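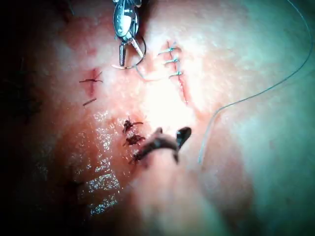
The day Plimico learned to close, Mortimer Ostrowski was given a chair.

It was a good chair. It had lumbar support and a little lever, and it had been ordered through the same form as the machine, so that on the invoice the two of them appeared as one item. For 23 years Mortimer had finished other people's operations standing up. The surgeon would do the interesting part, peel off the gloves, say "Mortimer, would you?" and go find a sandwich. Mortimer would. He had closed more of Kesby than anyone alive, and a fair portion of the town nodded to him in the supermarket without knowing why.

Now he was a Closure Supervisor. The job was to sit in the chair, look at the screen, and press Agree.

"You can also press Disagree," said Imani Tillman, who had come from Trirard with two suitcases and a laminated card. "It's the one on the left."

"What happens if I press it?"

"It asks you why."

"And then?"

"There's a menu."

He read the menu. It had 13 reasons on it, and none of them was the one he usually had, a feeling in the back of the neck.

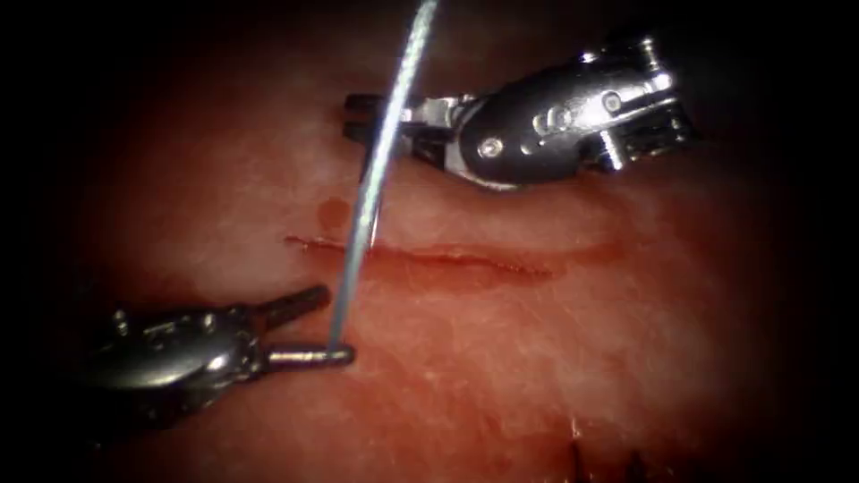 Thread down, arms in place, and the next stitch still to come.

He agreed to the first stitch. He agreed to the second. They were very nice stitches. He leaned in to find something wrong with them and the chair, sensing a change in posture, leaned in with him.

"How's it feel?" said Imani.

"Like watching somebody else butter my toast."

She wrote that down. She wrote everything down, and at the end of the week it all went to a man named Montoya, who turned it into bars. Mortimer had seen the bars. In March he had been a short gray one. Since the chair he was a tall green one, and people in the corridor congratulated him on it.

What he missed was the talking. When he had closed by hand, the room loosened up. Somebody's divorce came out, or somebody's recipe for ribs. It took a certain amount of time to sew a person shut, and the staff had come to depend on that time the way other people depend on a porch. Plimico was not even faster. It just seemed rude to gossip in front of it.
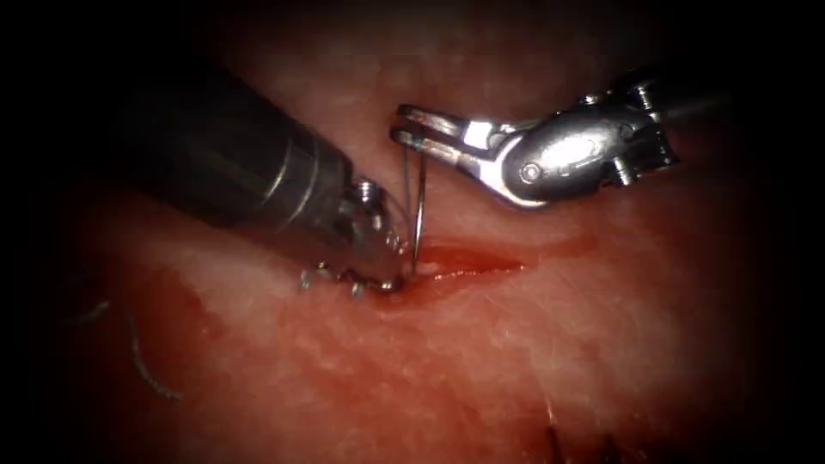
Both arms at the left end of the wound, with the needle between them.

On 30th May he pressed Disagree.

The arms stopped. The whole room looked at him, then at the arms, then at him again. Imani put down her pen, a thing he had not seen her do before.

"Select a reason," said the screen.

"I'd have started a hair farther over," said Mortimer.

"Is that on there?" asked Imani.

"No."

She came around and scrolled with him. Insufficient Light. Foreign Object. Operator Unwell. They considered Operator Unwell for a while. The anesthetist, with nothing else to do, mentioned that her brother was marrying the dentist after all. The scrub nurse said no. The anesthetist said yes, in Florida. Somebody asked about the first wife.

Mortimer scrolled slowly back to the top of the menu and began again.

By the time they had settled the seating plan he chose Other, typed "a hair," and pressed Send. Plimico thought it over and moved a hair. He agreed.

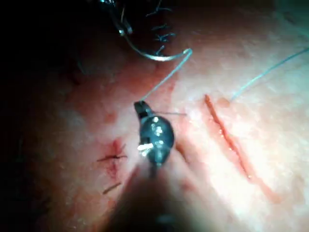 Blue thread on the needle, dark tails on the stitches already in.

The next week's bar was yellow. Montoya called from Trirard to ask if there was a fault.

"There's a pause," said Imani. "We think it's good for the tissue."

"How long a pause?"

She looked across at Mortimer, who was in his chair with his finger over the left-hand button, waiting to hear what the dentist had said to the caterer.

"It varies," she said.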